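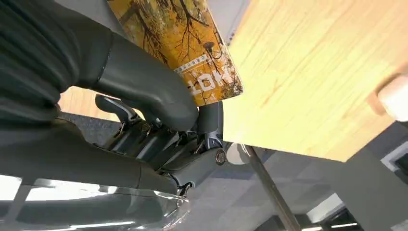 Wrist camera view, padded finger against the lower edge of the printed board.

Gripper comparison working group
Minutes, July 9, 2025
Location: Gonport, lab annex

1. Minutes of the May meeting
Accepted with one correction: the wrist camera under item 4 is the Lurau unit. The Jiltell camera has not been mounted yet.

2. Padded fingers (Wuisan)
The padded finger set was compared with the bare set on flat objects: the forest-print board, a cutting mat and a clipboard. The log now holds 2565 grasp attempts across both sets. The padded set gave fewer slips on the board when the contact was on the lower edge. On the clipboard there was no clear difference. Grip force was left at the default for all runs, and the group agreed this limits what can be said about the mat.

It was noted that the pads add thickness at the fingertip and that approach height over the table has to be raised by 4 mm. The present script does this only for the first grasp after a restart. To be fixed before further runs.

3. Wrist camera
The fingers and linkage take up much of the left side of the view, and the arm cover fills the upper left corner. When a board is held up at an angle, it hides part of the tabletop. Options discussed:
- move the mount outward by 22 mm
- keep the mount and mask the gripper area in software
- add a fixed camera on the far side of the table
Masking will be tried first. Moving the mount would mean repeating the calibration on all 3 arms.

Overhead light reflects off the clear shield and washes out the lower left corner of the view. A matte film was suggested. No objection, low priority.

4. Controller
The Jiltell controller dropped its connection twice during long sessions. Logs were sent to the supplier and no reply has been received. The Wuisan controller stays in use until then.

5. Actions
- Correct approach height in the grasp script. Open.
- Prepare mask for the Lurau camera. Open.
- Order matte film, one sheet. Open.
- Repeat clipboard runs at two force settings. Carried over from May.

6. Next meeting
Date to be circulated. Fixed camera placement will be the first item.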